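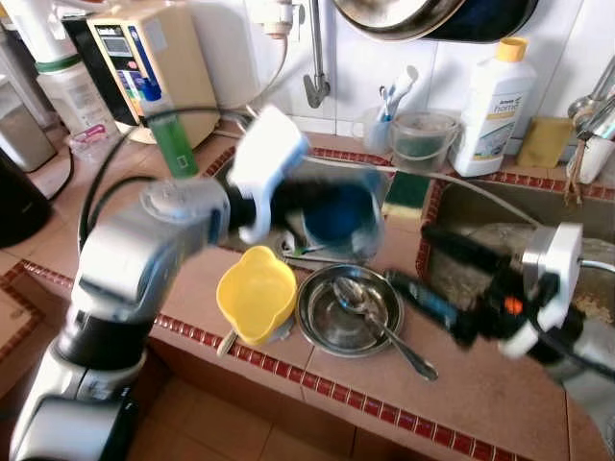 Troltelbridge Residents' Association
Minutes of the monthly meeting held on September 30, 2024, 7.30 pm, upstairs at the library

Present: A. Kongkaew (chair), P. Marsh, D. Oyelaran, J. Tippett (minutes), R. Venn, L. Sabine and members from Mill Row and Station Road. Apologies from G. Hurst.

1. Last meeting's minutes
Agreed, with one change. Item 4 said the water company "will" resurface Mill Row. Mr Venn asked for "says it will". Changed.

2. Water meters
Anong Kongkaew reported on the visit from Silix, who are fitting the new meters. Their leaflet says a typical household will save 500 litres a month. Mrs Sabine asked what a typical household was and whether anyone had met one. The leaflet has no footnote. Silix were asked for their working at the last meeting and have sent a second copy of the leaflet.

There are 178 homes on the list for fitting. Mr Oyelaran pointed out that the flats over the shops share one supply pipe and can't be metered singly without new pipework, and the leaflet is silent on who pays for that. The chair will write again and ask for an answer in writing. Mr Marsh doubted one would come.

A washing-up bowl uses less than a running tap, according to page two of the leaflet. The meeting felt it had known this already. 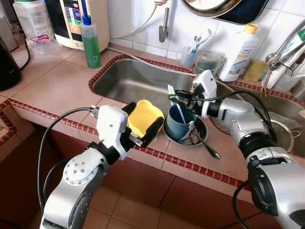 3. Bravo scheme
The Bravo scheme offers a grant towards low-flow taps. The form is eleven pages long and has to be sent with a plumber's quote, which most plumbers now charge for. Mrs Sabine had rung the helpline twice and been given two different closing dates. It was agreed not to recommend the scheme in the newsletter until one date is given and kept to. Mr Marsh wanted it recorded that he would not recommend it then either.

4. Money
Balance at the bank £2,594. The bill for the hall roof survey, £1,405, is still to be paid out of this. Mr Venn asked why a survey that found "some wear, as expected" cost so much. The chair said three quotes had been sought and one received. Payment agreed, Mr Venn against.

5. Citasetti building site
The builders' newsletter says that work at Citasetti is on schedule. It doesn't say which schedule. The lorries are still using Station Road before eight in the morning, contrary to what was promised in the spring. Ms Tippett has a list of dates and will send it to the planning office. Low water pressure on Station Road was raised again. The site manager says the two things are unconnected, though he has not said how he knows.
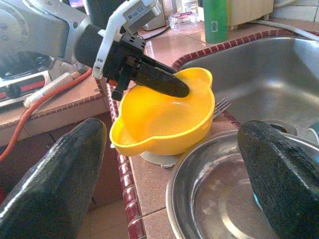 Mr Oyelaran said he would want pressure readings taken before and after the site shuts for the day, and that until then the manager's word was worth as much as anybody else's. Readings to be asked for. If they are refused, that is to be minuted too.

6. Any other business
The bench by the bus stop is still broken. The council has marked the job as finished on its website.

Meeting closed 9.05 pm.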